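Notebook, bench 2. Nov 20, 2018
Visit from Clorinham, demo of transfer task

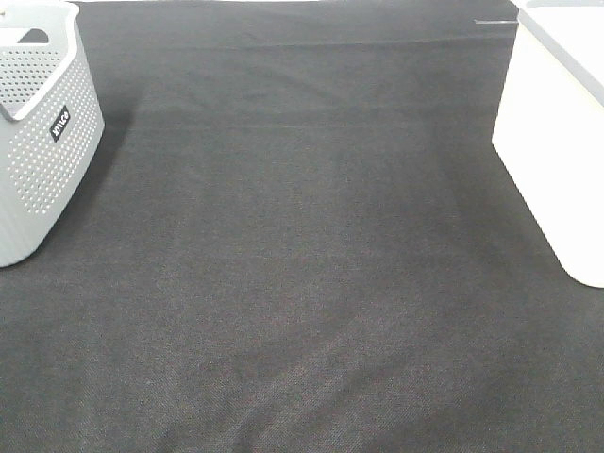
Bench 2, gray basket left, white container right, dark cloth between.

Visitors: four from Clorinham, two from Trasex. Planned slot 30 min, ran over by the length of the questions. Demo was the basket-to-container transfer with the Flevix controller, same program as the April build except for the new approach height.

Setup. Cloth laid directly on the bench top and pulled toward the front edge. It still has its fold lines, one of them running straight across between the basket and the container. Rumpled toward the front as well. Depth map picks up the ridge as a low step if the floor threshold is left at default. Raised the threshold until the step went away. Iron the cloth or store it on a roll. This is the second entry where I write that.

Basket. The perforated side walls are a nuisance for the depth sensor, which returns a mix of wall and whatever is behind it. Fitted the wall plane from the solid rim and the plain band near the bottom and ignored the perforated area. Worked well enough to leave in. Pose was stable between runs after the change.

Container. Plain white, no marks to register against. Used the rounded corner facing the middle of the bench as the reference. Exposure had to come down one step or the front face washed out and the corner went with it. With exposure down the cloth gets noisy in the front corners. No parts are placed there, so accepted.

Runs. Warm-up batch of 200 cycles finished before the visitors came in. Cycle counter read 1198 at the start of the demo and was not reset. Feed speed held at 235 mm/s for everything the visitors saw. One stop during the demo, a wall contact on the basket side, cleared from the pendant and restarted from the home position. Log saved under the Diệp folder with the rest of the transfer work.

Questions from visitors, as far as I got them down:

Can the basket be moved between cycles. Yes, but the pose is only refreshed at home, so it has to be done while the arm is parked.

Does it need the dark cloth. No. It needs a floor that does not shine. The bare bench top gives reflections under the front lamp.

Would clear bins work. Not tested. Told them I would expect trouble, given what the perforated walls do.

What happens with two parts stuck together. It takes both and reports one. Known fault, open since April. Trasex asked for this in writing.

Shadow beside the basket. One of the Clorinham people asked if it affects picking. On the depth side, no. On the color side the cloth reads darker there and the segmentation mask shrinks a little for dark parts. Should be measured properly with a fixed part position.

To do:
Flatten cloth, rerun with default floor threshold and compare.
Write up the double pick fault and send to Trasex.
Add the exposure setting to the startup file, it was set by hand today.
Shadow test, dark parts only, lamp in present position and then moved to the left.
Ask Clorinham for the dimensions of their own bins before changing anything on the wall fit.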